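3.2 Memory refitting

The towers came to us from the Sivstead office clear-out, 37 in all, most with one module fitted and the spares bagged separately. Each case was laid on its side on the slatted table, side panel off, so that the board could be reached from above. Dust was blown out first. We did not take the power supply or drive cage out, though this would of made more room.
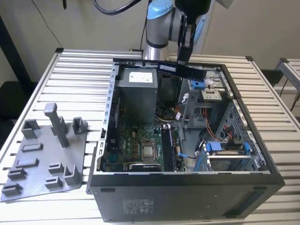
Cables were the main nuisance. On the older cases they hang across the middle and have to be pushed aside before anything goes near the slots. Time per case was logged by Iida Tuominen, on paper, then typed up. Median 115 seconds with the cables tied back, 313 without - a bigger gap than expected. Fig. 4 gives the position just over the slots: module held above the row, latches at the slot ends. 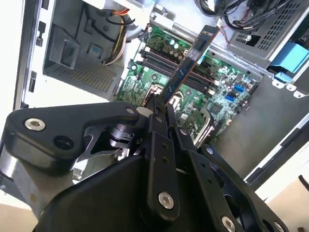

Stosonico Hardware Reuse Group, Golgate
Figure 4. Memory module above the DIMM slots, tower on its side.

Latches open before the module is lowered. Notch checked against the key in the slot, every time. Press both ends evenly - if one end sits high, lift out and start agian, do not lever it. Modules that failed the first memory test were reseated once, then set aside for Arvo Honkanen to check on the bench. 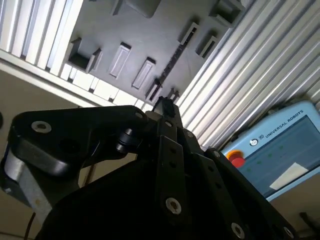

Between cases the table was wiped and the log sheet signed. Slot numbering differs from board to board, so we noted slots by distance from the processor socket. The February batch was logged the old way and is left out of Table 2.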